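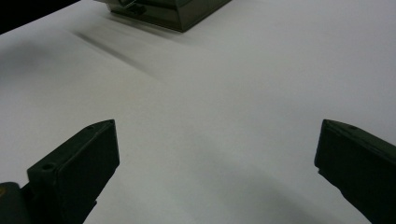 By eleven in the evening Efa Nicholas had stopped pretending she was going home. The rest of Heltstead had cleared out, the radiators had gone quiet, and she and Madhu still had the big white table to themselves, plus both of the grippers, plus a bag of pretzels that was mostly salt by now.

"Again," she said. "One more and then I'll let you sleep!"

"You said that 20 tries ago."

"And I was right every time, it was always one more."

They had printed the fingers themselves, in black, on the old Grunov in the back, and the first batch had come out so warped that Efa kept one on her key chain. These were better. These were beautiful, if you asked her, all flat faces and square tips, and when she squeezed the handle they came together with a click she felt all the way up to her elbow. She loved that click. She had called her sister just to play it over the phone.

The goal was a ring. Blocks were easy, and so were corks and dice, and Madhu's eraser had been picked up so often it had lost its corners. But a ring is thin and it lies low, and a finger that comes down a hair too far just shoves it along the table. Efa had bought a gold-colored one at a yard sale for this very purpose, and she was already imagining it going into a drawer, the drawer sliding shut, the whole shop cheering.

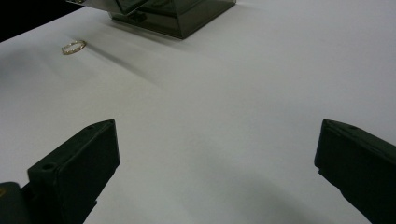 Wiesława Olszewski had told them back in November that they'd never do it with square tips, that they ought to file a lip on each one, thin as a fingernail, and quit blaming the springs. She had said it with her coat on, halfway out the door, and Efa had been so busy arguing for the springs that she'd hardly listened.

Now she listened. She turned her hand over and looked at the tips for a long moment.

"She meant a lip on the inside," she said. "So it gets under the band. Madhu, she meant the inside!"

"It'll take an hour to print."

"Then we print! Or we file the spare pair, tonight, right now, I've got the good file in my bag." She was up already, digging through it, tossing out gloves and a tape measure.

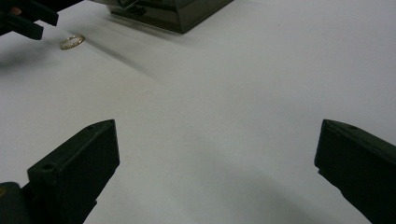 Madhu stayed in the chair and tried the handle a few times, open and shut, open and shut. It did feel good. Out in the hall Efa was yelling that she'd found the file, and also half a granola bar, and did anybody want it.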